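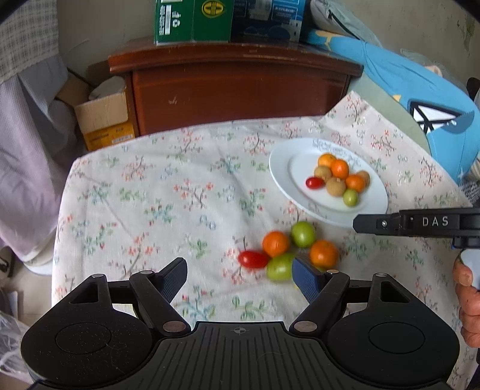

Floral cloth, second year in use, no liner

Forum: Textiles and Laundry > Stain and Finish Care
Thread: Printed cotton tablecloth, colors going dull after washing

barnirness_mill
Posted 2020-09-05

I have an off-white cotton cloth with a printed pattern of branches, coral-red blossoms and pale blue outlined flowers. It gets washed every week at 109 F with a powder detergent, line dried, then pressed on the cotton setting. Since July the reds look chalky and the ground has gone slightly gray. Water here is hard. The town report for Barnirness gives 201 ppm as calcium carbonate.

Questions:
Is this dye loss or mineral deposit?
Would switching to a liquid help?
Is there any point in a vinegar rinse?

selvedge80
Deposit, almost certainly. Pigment prints lose color along the fold lines and hems first, where the cloth rubs. If the dullness is even across the whole cloth, it is mineral and detergent residue sitting on the fiber. Powder with a lot of washing soda in it will precipitate calcium carbonate at that hardness. Go to a liquid, or add a proper softener salt (citrate, for example) to the wash.

Test: soak one corner in a warm citric acid solution for half an hour, rinse, dry, compare. If the corner comes back brighter you have your answer.

Grayfold
Disagree with "almost certainly." Weekly pressing on the cotton setting is hard on the binder in a pigment print. I ran a small laundry for a guest house and the printed cloths always went before the yarn-dyed ones, hard water or soft. The chalky look on the reds is binder breaking down and the surface fibers lifting through it. Press on the reverse side and drop the iron one setting.

The corner test is fine. Do it on a corner that has been pressed as often as the rest.

selvedge80
Binder damage does not turn an unprinted ground gray. The ground is gray.

Grayfold
Two faults can be present at once. Gray ground is residue, I have no quarrel with that. I'm talking about the reds.

tub_and_wringer
On the vinegar: household vinegar in the rinse will dissolve a light film but the dose people use is too small for a heavy one. Citric acid is cheaper per wash and has no smell. Do not mix either one with bleach. Keep it off metal trim if the cloth has any.

Also check the load size. I had the same graying with a Whitfield front loader and it stopped when I quit putting the tablecloth in with towels. The spin was set to 2000 too, which left creases I then had to iron out with more heat.

barnirness_mill
Load is the cloth and four napkins, so that isn't it. Spin is 80 percent of maximum, whatever that is in rpm on this machine. It is an Atent and the manual doesn't say.

Corner test done. Citric acid, 30 minutes, rinsed twice, dried flat. The ground came up clearly whiter. The reds improved a little — less than the ground did. Under a hand lens the red areas have short fibers standing up out of the print.

Grayfold
That is what I would expect to see.

selvedge80
Fine, both. Strip the whole cloth in citric acid once, change to liquid, and iron from the back. I would still put most of it down to the water.

hemline_q
Does anyone use the Vetgate color-safe oxygen powder on pigment prints? The box says safe for colors but doesn't mention prints.

tub_and_wringer
Start a new thread for that, it needs its own test results. Short version: cool water, short soak, try the hem first.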